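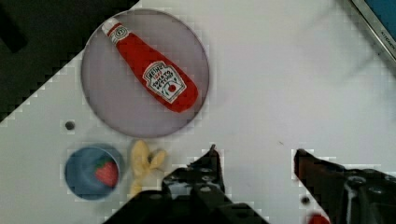
Figure 1. Plate with the ketchup bottle, bowl with the strawberry, and the banana.

Setting a Small Table with Toy Food
Project report, Telstead course in home and space design, 2018-10-04

The purpose of our project was to study how a small table can hold the things of a simple meal, so that each thing is easy to see and to reach. We used toy food and light dishes in pale colors. In January we made a first plan on paper, which we named Gorura. It had 23 positions and it was too complicated for one table.

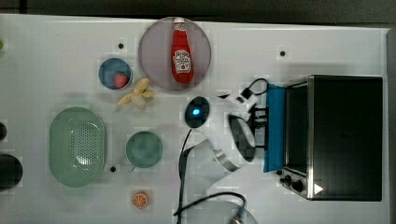
In the second plan we kept only 4 groups. The round plate is the center of the first group and carries the bottle. The blue bowl belongs to the second, and the banana has its place close to it. The large pale green dish and the green cup are the third group. The orange slice is in the fourth, with the other small pieces.
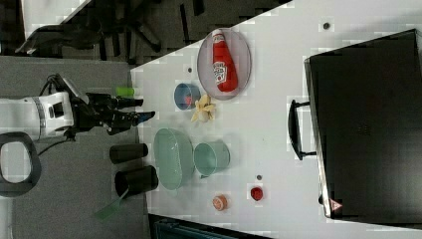 We found that small pieces are difficult to place well. They need free space on every side, or the eye takes them as a part of the bigger dish. Strong colors help with this. The red of the bottle is the first thing one notices on a white table, also from some distance.

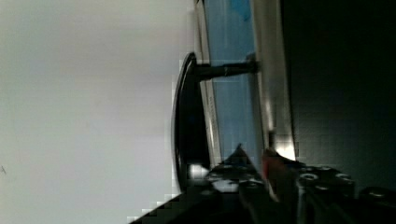

The choice of background was our last question. A white table and a pale wall make the dishes look calm, but dark objects become very strong against them. The monitor is a good case: its black oval stand attracts the eye more than the light blue screen. In the next version, for the Grarstead room, we would like to test dishes in darker colors.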